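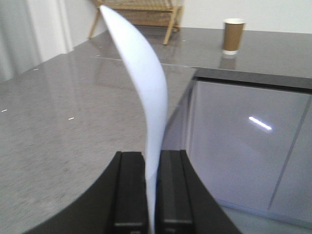 Budgeting for a Kitchen Robot

Ghada Abou Jaoude
7 January 2020

Search this site Go Advanced search

Budgeting for a kitchen robot is the work of figuring out what a robot arm will cost a household, a test kitchen or a small café, both on the day it is bought and in the months that follow. It is a friendlier subject than it sounds, and most people who have priced a new stove already know half of it.

The arm

The arm is nearly always the biggest line in the budget, and it is the one buyers spend the longest talking about (understandably, it's the exciting part!). The Trukel, a light tabletop arm often picked by first-time buyers, was listed at $4,000 with its controller and one gripper. Shipping, a mounting plate and a spare cable added $62 to an order placed in Cabanatuan, where a small teaching kitchen has kept open books on its purchase.

Grippers and fingers

Fingers deserve a line of their own. Flat, straight fingers are good at pinching thin things, such as a sheet of something white and flexible held by its lower end, while curved fingers are usually bought with bowls and rounder goods in mind. Many kitchens end up wanting both, and it is kinder to the budget to plan for that at the start. The Zatero finger set comes with three pairs. Wear depends a great deal on what is being picked up, so a sensible plan leaves a little each January for replacements.

Counter space and appliances

A robot has to share the counter with everything else, and the room it needs to swing and reach is easy to forget when you are looking at a catalog. A countertop blender with a handled jar takes up a fair bit of room, and its cord and plug have to go somewhere too. 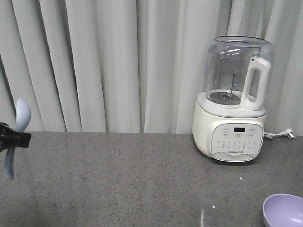

For this reason many planners measure the appliances first and choose the reach of the arm second. Buying new appliances to suit the robot is rarely needed, though lighter jars and bowls with a good rim do make life easier.

Running costs

Service plans vary widely. The Lerance plan, which covers yearly calibration and one visit, brought the Cabanatuan kitchen's first-year extras to $1,031, a sum that also took in training time for the staff. Electricity was too small to be given its own line.

See also: Leasing; Secondhand arms; Gripper care

Contact us | © 2020 | Back to top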